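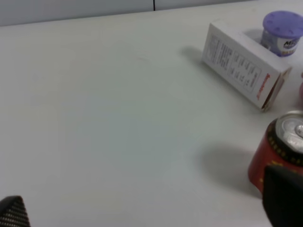 Table clutter

Table clutter is the collection of small, unrelated goods that comes to rest on a flat household or office surface without anyone having decided to keep it there. It differs from storage, in which things have places, and from mess, in which they have given up on places altogether. A cluttered table is often mostly bare, with its few items gathered toward one side like guests at a party who don't know the host.

Name

The plain English term is old enough that no one has claimed it. In Flekstead the usual word is "dreltow", after the Dreltow Hotel, whose front desk was known for holding everything except the register. The word covers both the things and the table, which has led to arguments over who is being asked to clear what.

Typical contents

Clutter favors packaging. A box is easy to put down and stays put, and it can be left on its side for weeks without complaint. White cartons with a panel of fine print are common, as are beverage cans, which are bought for one person and then belong to the room. Tubs of the kind used for gel air freshener turn up often. They are among the few items with a fair claim to be on the table, though most people would have trouble saying when they last smelled one.

Many surfaces also hold something soft. Soft items are harder to classify than boxes, having no label to consult, and household inventories tend to give up and record them by color.

The Kuusk method

The best-known system for sorting table clutter is the Kuusk method, named for the Kuusk furniture store in Flekstead, where it was worked out on a display table that customers kept using as a shelf. It recognizes 5 classes: drink, paper, scent, cloth and pending. The last class was meant to be temporary. In the store's own trial it took in more items than the other four together, and the trial was stopped.

Under the method, each thing is lifted, named aloud and carried to the room where it is used. Empty packages go out the same day. Full ones are opened or put away, and partly full ones are the subject of a separate leaflet.

Pens and their boxes

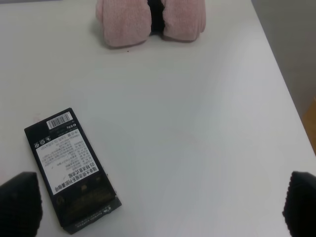
Section by Heino Grigaitė
Last revised 2011-05-27

Pen boxes have a section to themselves because they cause more trouble than their size would suggest. A black carton with a white label, printed in Chinese with a heading that seems to read "05 特浓黑式水笔", is a fair specimen. The last two characters, 水笔, are a common term for a pen with liquid or gel ink, and a barcode sticker completes the paperwork. Held upside down, such a label is of limited help even to those who can read it.

The trouble lies in what happens to a pen box over its life. Pens leave one at a time and do not come back. The carton, however, keeps its post, growing softer at the ends, and is trusted for months as proof that there are pens in the house. The Kuusk leaflet advises shaking any pen box before relying on it – sound advice, and widely ignored.

Opinion is divided on whether a pen box counts as paper or pending. The Plundow school, which takes its name from a stationery shop on the other side of Flekstead, holds that it is neither and should be treated as a very small drawer. Followers of Kuusk regard this as giving in.

Treatment

Clearing the whole table at once is quick and seldom lasts. A slower approach is to remove 2 items each evening until only the lamp is left, assuming there was a lamp. The Plundow school permits one soft item to stay all year, except in June, when the shop holds its sale and needs the table.

See also: Junk drawer; Windowsill; Hall table; Things on stairs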